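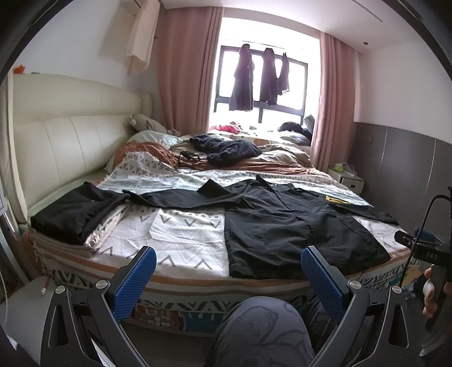 1 min read

Clothes drives often start on the bed, and Gremell wants the sweaters by the end of April. The neighborhood group is collecting warm clothing and blankets for its spring swap at the Marinho hall, where 400 people came last year.

Organizer Henrique Cardoso said 68 bags have been dropped off so far. Knitwear and hooded coats are needed most. Items should be washed and folded. Doors open at 9 a.m., and entry is free.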